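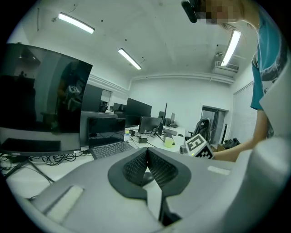 What is in the Karnon listings set?

It holds 1,077 product descriptions for rings, pendants, bracelets and earrings, each paired with a table of the facts the description was written from. The text comes from the catalog of Karnon, a jewelry wholesaler in Dellville, and is released with the company's permission.

Files

listings.csv -- one row per item, with the item number, category and full description
facts.csv -- metal, purity, stone, cut, setting, chain length and clasp, where known
splits.csv -- train, validation or test for each item number
CHANGES.txt -- what was fixed in each release

All files are UTF-8. Fields with line breaks in them are quoted, so use a real CSV reader. The two tables join on item_no. Keep item_no as text or the leading zeros will be lost.

Where the text came from

Most descriptions were written by Karnon's own staff over several seasons. The 308 items marked source=floten came in when Karnon took over the Floten line, and they read differently: shorter sentences, British spelling in places, and hardly any mention of gift occasions. We left the spelling alone.

Kanako Takagi filled in the facts table by hand from the supplier sheets. Wai-kit Kong checked 500 of the rows against the same sheets and corrected 58 of them. Most of the corrections were in the setting column, where "bezel" and "halo" had been mixed up. The remaining rows have had one pass only. The column checked is 1 for rows that had the second pass and 0 for the others.

Cleaning

Prices, stock notes and shipping text were removed. Exact duplicates were dropped. Near duplicates -- the same pendant in white and yellow gold, for instance -- were kept, but every member of a family is in the same split.

Known problems

Carat weight is given as total weight for some items and center stone weight for others. The column weight_type is blank where the supplier sheet did not say.

"White gold" and "white gold plated" are separate values in the metal column. The descriptions are not always that careful.

Earring backs are missing for the whole Heo collection.

Use

Free for research and teaching. Please do not use the descriptions to sell other goods. The next release, planned for December, will add watches.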